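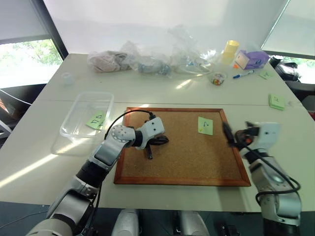
Rapport de projet, partie 3 : le budget

Bon, les sous ! On avait 460 euros pour tout l'équipement et j'étais persuadé que ça suffirait largement. Le devis de Letelska pour une paire de doigts de pince neufs est arrivé le 3 mai 2019 : 300 euros hors port (aïe). Chez Dratside c'était moins cher, mais livraison en juillet, donc après la soutenance. J'ai laissé tomber.
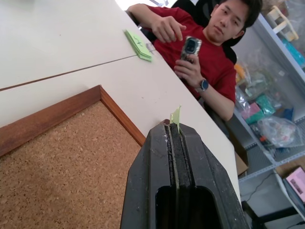

Pour les consommables, par contre, c'est presque rien. Les notes adhésives vertes, j'en ai prévu 5 blocs, et le panneau en liège se réutilise d'un essai à l'autre. Côté câbles, j'hésite encore entre Menzies et Rallow – le second a des gaines plus souples, et franchement ça me tente bien !

Si je prends les doigts Letelska, il reste 160 euros moins le port. Je garderais tout pour les câbles et je repousserais l'achat du deuxième panneau à la rentrée.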